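4. Outward investment and supplier entry: the case of household goods

4.1 Setting and data

The previous section dealt with the volume of foreign direct investment received by the host region as a whole. The present section turns to a narrower matter, namely whether the arrival of a foreign-owned buyer alters the terms on which small domestic suppliers obtain credit. The question has received less attention than the effect of foreign ownership on wages or on productivity, partly for want of suitable records. Loan agreements are seldom published, and the smallest suppliers do not file accounts in a form that allows the cost of borrowing to be separated from other charges.

The material used here comes from the register of trade loans kept in the Oketti district, where lenders are required to record the rate, the term and the security for every loan made to a registered supplier. After the removal of duplicate entries and of loans between related firms, the register yields 998 agreements. Each agreement was matched to the borrower's sales ledger, so that it is known for every loan whether the borrower was at that date selling to a foreign-owned buyer, to a domestic buyer, or to both.

Two foreign-owned buyers were active in the district over the period studied. Bidard entered by purchasing an existing wholesale house and kept most of its contracts in place. Kuster entered by setting up a new subsidiary and had to find its suppliers afresh. The difference in the manner of entry is useful for our purpose. Where a buyer takes over standing contracts, the lender learns little that is new about the borrower. Where a buyer chooses its suppliers, the choice itself may be taken by the lender as a sign of quality.

Household goods make up the larger part of the trade. The category covers kitchenware, table linen, small furniture and storage articles of the kind sold to hotels and to retail chains, and it is marked by short production runs, low unit values and long payment terms. Suppliers must therefore finance their stock of materials for a considerable time before they are paid.

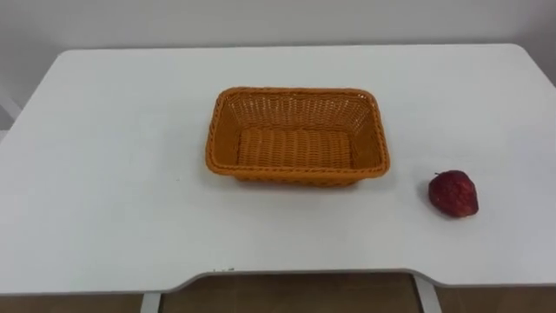

Payment terms of this length place a heavy burden on working capital. Before the entry of the foreign-owned buyers, most suppliers met the need through short loans renewed several times a year, and each renewal carried a fee. The usual term was 6 months. Lenders in the district stated in their filings that they were unwilling to lend for longer against stock alone, as the resale value of part-finished goods was held to be small. A purchase order from an established buyer was accepted as additional security, though in practice only where the lender had dealt with that buyer before.

The sample was limited to suppliers with fewer than 200 employees. Larger firms had access to banks outside the district, and their borrowing does not appear in the register in full. Suppliers with fewer than 5 employees were also left out, as many of these borrowed in the name of the owner and the business use of the loan could not be established.

4.2 Method

The main estimate compares the rate paid by the same supplier before and after its first sale to a foreign-owned buyer. Fixed effects are included for the supplier and for the lender, and a separate term is included for each quarter in order to remove movements in the general level of interest rates. Standard errors are grouped by supplier. Loans signed in April are treated separately, as the district levy falls due in that month and borrowing to meet it follows a different pattern from borrowing for materials.

A direct comparison of suppliers with and without a foreign buyer would be misleading. It is likely that sounder firms are both more attractive to a new buyer and cheaper to lend to. The use of supplier fixed effects deals with those differences that do not change over time. It does not deal with the case in which a firm improves its management and, as a result, gains both a contract and a better rate. To address this point, the estimate is repeated for suppliers to the wholesale house acquired by Bidard, whose change of buyer was not of their own making.

4.3 Results

Suppliers selected by Kuster paid lower rates after their first contract, and the reduction remained when the size and term of the loan were held constant. For suppliers transferred to Bidard the estimated change is small and cannot be told apart from zero. The pattern agrees with the view that lenders respond to the act of selection more than to the nationality of the buyer.

A further test makes use of Parko, a domestic retail group which opened a purchasing office in the district and chose its suppliers by open tender. If foreign ownership as such were of importance, selection by Parko should have had little effect. The estimated reduction is close to that found for Kuster, although it is less precisely measured owing to the smaller number of loans concerned.

The length of loans also changed. Selected suppliers were offered longer terms and renewed less often, and the saving in renewal fees was for many of them greater than the saving in interest. Studies which consider the interest rate alone are therefore likely to understate the benefit. The register does not record applications that were refused, and it is not possible to say from these data whether firms previously unable to borrow were brought into the market. This matter is taken up in Section 5, using the returns made by the lenders themselves.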